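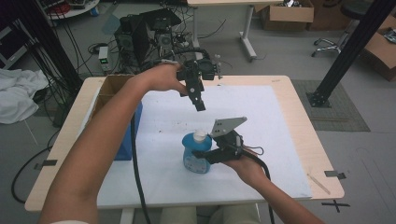 How do you start a family blog when you feel like you're ten different people?
2 min read

Mimoza Karagiannis

Hello all! I've been reading along on Wena for a long while and finally made an account. I'm a mom, a part-time bookkeeper, a Sunday school helper, a so-so baker and the person in our house who knows where the scissors are. I want to start a blog, mostly for me and maybe for my sister in another state, and I can't get past the very first post. Every time I sit down to write the "about me" part I end up with a list, and then I look at the list and think, well, who on earth is that? I've started over since April more times than I'd like to admit. Do I have to pick one thing? Everyone on Otitz seems to have a theme. Also, do you use your kids' real names?
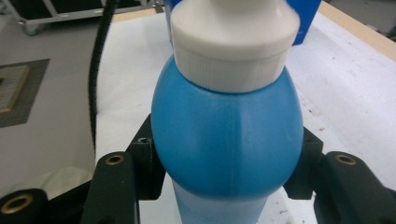 Vlasta Spahić
26 October 2023

Welcome, Mimoza! I'm so glad you spoke up, and please don't pick one thing unless you truly want to. I kept a blog called Mosoti for years (it started as a place to put my mother's soup recipes) and it wandered all over — gardening, church suppers, a very long stretch about teenagers learning to drive. The people who stayed were the ones who liked hearing from me, and they didn't seem to mind what I was going on about that week.

What helped me was skipping the introduction completely. Write about something that happened on an ordinary afternoon, the way you'd tell it to your sister on the phone, and put it up. Then do another. I had 232 posts before I ever wrote a proper "about" page, and by then it took me one cup of coffee, as I could just read back and see what I kept talking about.

As for names, I used nicknames for the kids and let them choose their own, which was a mistake with my youngest, but we lived with it. I also asked before telling any story on them once they were old enough to read.

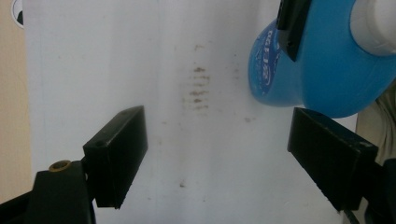
Your list isn't a bad thing to begin with, by the way. Take one item off it and write only that, with the everyday mess left in, and save the others for later. I used to tidy everything up before I wrote about it, and those posts came out so stiff. If there are brown smudges across something white and a few stray specks further down, put them in! A reader with a house of her own will feel right at home. And keep it short at first. My early ones ran to around 434 words and that was plenty for a weeknight.

Do come back and leave us the link, I'd love to read it.

zisness

you dont need an about page. most free blog sites let you leave it blank or hide it, look under pages in the settings. set the whole thing to private and invite your sister by email if you're worried about the names. you can open it up later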